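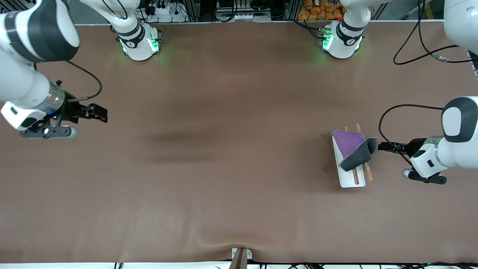

The Midanstead eruv is getting extended across the river to Brornow. I've been getting the same questions at kiddush for a month so I'm putting what I know in one thread.

For anyone new: an eruv is a boundary around a neighborhood that lets people who keep Shabbos carry outside inside the boundary. Keys, a siddur, a baby, a pot of food. No eruv, no carrying, no stroller.

Most of ours is utility wire and existing fence. Where there's a gap, we put up a line between two poles so that it counts as a doorway. From the street you would not know it's there.

The current eruv covers Midanstead from the rail line to the river, and on the north side it goes up to Semwal Road. It has not changed since the section behind the high school was moved.

Brornow is right across the bridge. When I moved here there were a few frum families on that side. There are now 140 on the shul list, and a lot of them have kids under five.

What that means in practice is that one parent comes to shul and the other stays home, and they trade off. Or they walk over without the stroller and somebody carries a toddler the whole way. (You can't do that either without an eruv, if the toddler can't walk. People ask a rav. I am not going to get into it here.)

So, the new part. It starts at the bridge, follows the power lines down River Street, turns at the old paper mill, goes along the park fence and comes back up by the water tower.

I know the next question. No, it does not include the apartments on Ristum Avenue. I'll get to that.

The permits: we needed the town on our side, the town of Brornow on theirs, the county for the bridge, and the electric company. The two towns were quick. The county took all winter.

The county question was about the bridge railing. The rav wanted a line attached to the light posts on the bridge and the county engineer wanted to know the weight, the height, and what happens if a truck with something tall on it goes by. All fair.

The answer ended up being to run it on the walkway side only and have the boundary use the railing for the rest. The rabbi who came to look at it walked the bridge three times in the rain before he said yes.

Brornow also had to do the rental. Part of making an eruv is leasing the area, in a symbolic way, from someone with authority over it. The mayor's office signed it in March for one dollar. It runs 20 years, same as ours.

There was a short public comment period at the Brornow council meeting. One person asked if it changes property taxes or zoning. It doesn't. One person asked if it would interfere with birds. The line is the same kind as what's up there already. The vote was unanimous.

Money. The cost of the extension is on the sheet by the coat rack and I'm copying it here so I don't have to keep sending people a photo of the sheet.

Materials and the bucket truck are the biggest part. Then insurance, which the county asked for. Then the rav's travel. What is left to raise is $3,927.

The shul in Brornow (they meet in the basement of the old bank for now) is matching what comes in between now and Shavuos. If you were going to give anyway, that's the time.

After it's up there is the upkeep. Right now the checker drives the whole line every week before Shabbos and calls the hotline with the status. The new section adds a good hour to that. He has agreed to it but he will be paid more, and that comes out of the yearly eruv dues.

Yearly dues are going from $140 to $168 a household. I know that some people won't be happy. It's the first time they've gone up since we bought the second ladder.

If you can't do $168, pay what you can and put "eruv" on the line. No one is going to call you about it. The eruv works the same whether you paid or not.

OK, Ristum Avenue.

The apartments are on the far side of the highway ramp. To include them you'd have to cross the ramp, and the ramp is state property, so that's a separate application with a separate office. There is also a halachic question about the highway itself, which the rav has to settle first.

The plan is to finish Brornow, see it hold through one winter, and then apply. I would not sign a lease on Ristum Avenue on the assumption that it will be in. I've said this to two couples already and I'm saying it here as well.

Semwal Road, since that comes up too. The north side of the street is OUT. It has always been out. The line is on the south side poles. If you cross the street with something in your pocket you've left the eruv.

The new map will show this better. The old one was photocopied so many times that the line looks like it goes down the middle of the road.

About the map. It'll be on the shul website and there will be paper ones in the lobby. Please throw out the old one when you get the new one. There are maps on refrigerators in this town from before the high school was moved around.

Dates, as far as I have them. The poles at the park go in first, weather permitting. The bridge work has to be done at night because the county wants the walkway open in the daytime. The rav comes back when all of it is done and walks the full line.

If he finds something, it gets fixed and he comes again. So please don't ask me for "the Shabbos it starts." I'm hoping for May. It could be later.

UNTIL THERE IS AN ANNOUNCEMENT FROM THE RAV THE BROORNOW SIDE IS NOT UP. Seeing a pole by the park does not mean it's up. Seeing a line on the bridge does not mean it's up.

Sorry, Brornow. Typing on my phone.

The announcement will go out by email, on the hotline, and from the bimah. If you only heard it from a neighbor, call the hotline.

The hotline number is the same. After the change there will be two messages on it, one for Midanstead and one for Brornow. It's possible for one side to be down and the other to be fine, and the bridge is set up so the two can be separated. That was the rav's idea and I'm glad he pushed for it.

It means if a storm takes down a branch by the paper mill, people in Midanstead can still carry in Midanstead. They just couldn't carry across.

A few people asked what happens if the line goes down in the middle of Shabbos. Same answer as always, ask the rav. He's in the front on the left side and he walks home down Maple, you can catch him.

There's a kiddush planned for the first Shabbos both sides are up. It will be at our building, with room for 200. The Brornow families are bringing dessert, and I'm told that this time they will be able to bring it over themselves.

Sponsorships for the kiddush are separate from the eruv fund. Please don't write one check for both. Write two, or the office has to call you.

Things we still need: someone with a pickup for one morning to move the leftover poles out of the shul garage, and someone who lives facing the water tower and doesn't mind looking out the window after a windy night.

Also a place to store the long ladder on the Brornow side. It doesn't fit in the bank basement. They tried it on the stairs.

Something I got wrong in an earlier post: I wrote that the playground by the park is inside. The playground is inside, but the ball field behind it isn't. The line follows the fence between them. If your kids go through the gate to the field, whatever they are carrying has to stay on the playground side.

And the dog run is inside. Three separate people wanted to know.

Someone replied asking about the walking path under the bridge. Out. The boundary there is up at the level of the walkway and the path goes down past it to the water. It'll be marked on the map.

Someone else asked if they can see the rental document. Yes, there's a copy in the office, ask at the desk during regular hours. It's two pages and the second page is signatures.

I'll add to this thread when the park poles are in. Questions about money to the office, questions about halacha to the rav, questions about where the line goes I can usually answer.

Adding one more. The checks should be made out to the shul and not to "Eruv." The bank sent two of those back.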